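Open day at the Heltico toy library, Prendimgate

The flyer promised 1,282 things to borrow, and I believe it, having stepped on several. Doors opened at ten. The tea was gone 15 minutes later.

Sorting is done by a system I never cracked. A dried starfish shared a checked tablecloth with a rubber hand, and the big green biscuit tin – coconut milk flavor, it says – held toy corn, a donut and no biscuits. I checked twice.

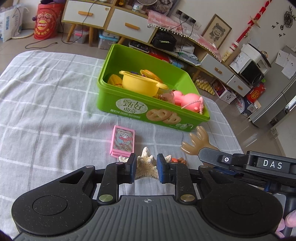

Getting there

Take the Ukach bus to the last stop. Next open day is in May. Bring your own cup.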